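Why I Want My Gripper to Be a Little Bit Scared

I've been grumpy about grip force since June, so here goes.

We'd been doing small-item pickups for the Gonton project, which means hours of squeezing other people's trinkets with a pair of padded fingers and hoping the software learns something from it. Session 26 was jewelry. I was pretty relaxed about it (too relaxed!) and then the force reading on the right finger froze. It just sat there at 3190, happy as anything, while the fingers kept closing. I heard a tiny crunch and that was the end of one glass bead.

One bead! Nobody got hurt, and the replacement cost less than my lunch. But I keep thinking about it, and I'm more annoyed now than I was that day.

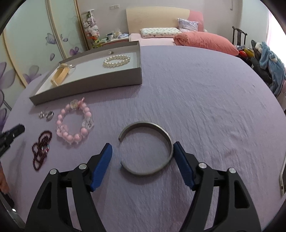
What gets me is that the software was thrilled. A frozen number looks wonderfully steady, so the Drirkwood logger marked that grasp as one of our best. We only caught it when I scrolled back and saw the same value repeated for 44 readings in a row. Real fingers wobble. Real sensors wobble. If a number stops wobbling, something's broken, and the tool ought to let go and complain loudly.

The folks at Ornon told me a stuck reading is rare and a stop check would slow everybody down. Okay, sure, maybe you lose 30 grasps in a long day to false alarms. I'll take that deal! I'd much sooner redo a pickup on a bracelet than find out about a dead sensor when the thing in the grip is somebody's thumb.

And please, put the check in the gripper itself. Ours lived in the logging software, and the logging software only looked after we were done for the day. The Virág build has a spot for it in the firmware and it's still switched off by default. I switched mine on last week. It beeps a lot, and I've stopped minding.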